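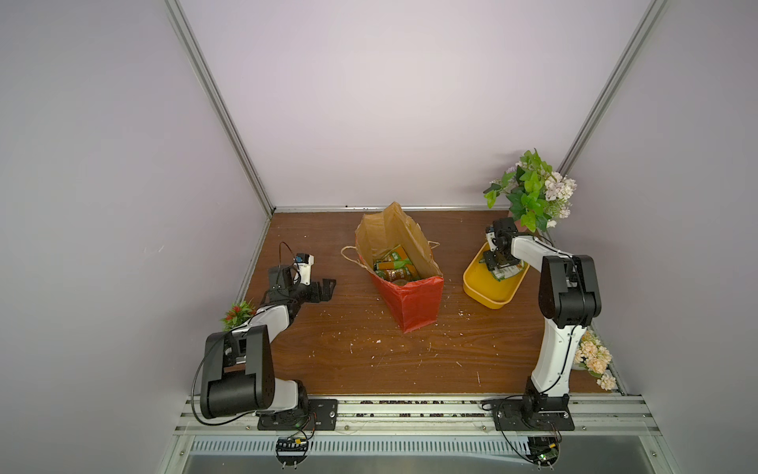
# Hello from Oltside

I'm Getachew, and I pack groceries for a living. If you'd told me at twenty that I'd have strong feelings about paper bags I'd have laughed at you, but I've got them now, lots of them, and this page is where they've ended up. My partner in the business is Sveva Lo Presti. She does the buying and the books and is the reason anything gets paid on time. I do the benches, the bags and most of the talking, as you're about to find out.

Oltside makes up grocery bags and snack bags for people who'd like a bit of everything from the pantry aisle and don't want to push a trolley around to get it. You tell us what you like, we pack it, and it turns up at your door or you pick it up from our place at 24 Brasisura Lane. It's the low brick building past the tyre shop. There's parking out the back but please leave the spot next to the roller door clear (it's for the van, and I'm not a good enough driver to get around you).

## How it started

It was Sveva's idea. We were both working at a wholesaler out at Ramside, in dry goods, and staff could take home the odds and ends that came out of split cartons. A few packets of soup base, a bag of crackers, a jar of something neither of us had tried. I'd chuck mine in whatever bag was going and get home to find the crackers were crumbs. Sveva's always arrived perfect. So I watched how she did it, and she started doing mine too, and then she was doing half the floor's, and somewhere in there she said we could probably charge for it!

We did our first paid bags in January, in her kitchen, on the table, with the chairs pushed out into the hall. We'd been very pleased with ourselves until we found we'd run out of bags halfway through the night. I drove across town to borrow a bundle from Cinzia and Gaetano Marchetti, who had the fruit shop then. They wouldn't take any money for them. They've had a snack bag from us every summer since and they won't be paying for that either.

## Out of the bag, into the tray

People ask what the yellow trays are for, so I'll explain, and you can skip ahead if you're only here for the opening hours.

We sort in trays and carry in bags. Everything for an order gets laid flat in a shallow tray before it's packed, and if an order changes, or a bag comes back to us for a swap, the things come out of the bag and go into a tray again until we've sorted out what's what. It sounds fussy. I thought so too! But you can't see what's in the bottom of a bag, and I've spent too many evenings with my arm in one up to the elbow, feeling for a sachet and coming up with the receipt.

A tray wants low sides and a good bright colour. We had grey ones to begin with and I lost silver packets in them all the time. Green packets on yellow, though, you can spot from the other side of the room. They also wipe down in a second, and pantry goods do leak more than you'd think, mostly powders. There's always a corner somewhere that's been squashed.

Bags, then. We use paper with the twisted handles. Plain kraft is nice, printed is nice, and we're happy to reuse a good one with a shop's colours on it if it's clean and the base is sound. Fold the top back before you start so it stays open and you've got both hands. After that I go:

- jars and tins first, standing up, in the middle if there's only the one
- boxes around them, on edge
- packets and sachets down the sides, where they'll stop things knocking together
- anything puffy on top (chips, seaweed, rice crackers)
- handles up, fold the top over once, leave it alone

The last bit is where new people come unstuck. They want to keep pressing it down. Don't! A snack bag's mostly air and it likes being mostly air.

## What goes in

The pantry bag is cooking things: seasonings, soup bases, sauces, noodles, dried mushrooms when we can get nice ones. A lot of it comes from Chinese and Korean grocers' suppliers, a fair bit is Italian on account of Sveva, and there's a small and growing Ethiopian shelf on account of me. The snack bag is exactly what it sounds like.

We started with a list that fitted on the back of an envelope and it's now 202 lines long, which Sveva says is too many and I say is nearly enough. If something on your bag has a label you can't read, ask us. We write a little card for each of the cooking packets with what it is and how we use it at home. The cards are in my handwriting, and I've had feedback about that. Sveva's been typing them up from the top of the alphabet and has got as far as the chilli.

We also take things back. If you opened the bag and thought, no, I'm never going to cook with that, bring it in sealed and we'll swap it for something off the same shelf. Swaps get done in front of you on the side table, bag on one side, tray on the other, and you can have a poke through and change your mind as often as you like. I've had people come in to swap a packet of stock powder and stay until closing talking about dumplings. I love those afternoons. Sveva puts the kettle on and gives me a look.

I keep a few of the green 家乐 packets in my own cupboard too, if you're wondering whether we eat this stuff ourselves. We do, constantly.

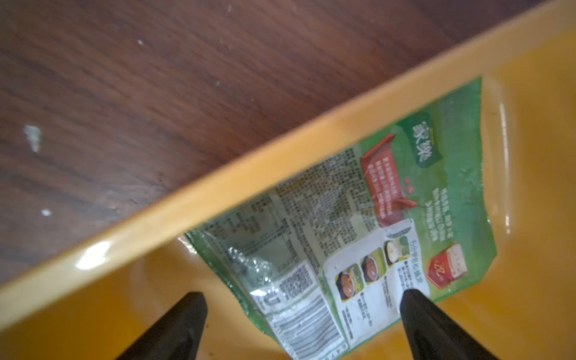
Danish Swati wrote to us that the swaps were what got the whole household cooking, and that it had been the same three dinners on a loop before that. The only complaint was that our packets slide about in a kitchen drawer and go missing behind the cutlery tray, and could we please suggest something. Stand them up in an old shoebox, Danish, tallest at the back, and write the use-by on the top edge in texta. That's what I do at home and it's the tidiest thing in my house.

## The room

We moved into Brasisura Lane once Sveva's kitchen couldn't take any more. The front is the counter and the pick-up shelves. Behind that are the benches where the bags get made up, then the dry store, then a sink and a very small fridge with a very large amount of Sveva's yoghurt in it.

I look after the benches. They get wiped down between orders and properly scrubbed at the end of the day, and trays go back in the rack upside down so they don't collect dust. Nothing gets stored on the floor in the dry store, it all goes on the shelves with the oldest at the front. I'm not naturally a tidy person (ask my mum) but I've found I can be tidy about one room if I love it enough, and I do love it.

The van is called Testa. It was called that when we bought it, it's painted on the door, and we've never worked out how to get it off. It goes out in the afternoons with the delivery bags standing up in crates. On a busy run it'll do roughly 103 bags, and I'd ask anybody following it over the Ramside bridge to be patient, I take that hump slowly for the sake of the jars.

## A few things people want to know

**Do you do big orders?** Yes, for offices, school fairs, weddings, that sort of thing. Our biggest was 699 snack bags for a choir festival and my thumbs have only just forgiven me. Give us plenty of notice, please.

**Can I bring my own bag?** I'd be thrilled. Paper or cloth, clean, flat base if you've got one.

**Allergies?** Tell us when you order and we'll pack yours first on a clean bench. We do open cartons of nuts and sesame in the same building though, so if even a trace is a worry for you, we're probably not the right shop, and I'd much sooner say so now.

**Do you return bags and trays?** Bags are yours. If a tray's gone home with you by accident, we'd like it back! There's at least one out there being used for seedlings. I've seen it.

**Can I watch you pack?** Course you can. Come round to the side table and I'll put you on sachets.

## Getting hold of us

Drop in at 24 Brasisura Lane, or leave a note in the box by the door if we're out with the van. Ask for Sveva if it's about an invoice and for me if it's about anything you can eat. We close for a few days over New Year and open up again in early January, when there'll be a new lot of dried noodles in, the wide ones, and I've already put a packet aside for myself.

Getachew Teshome
December 22, 2022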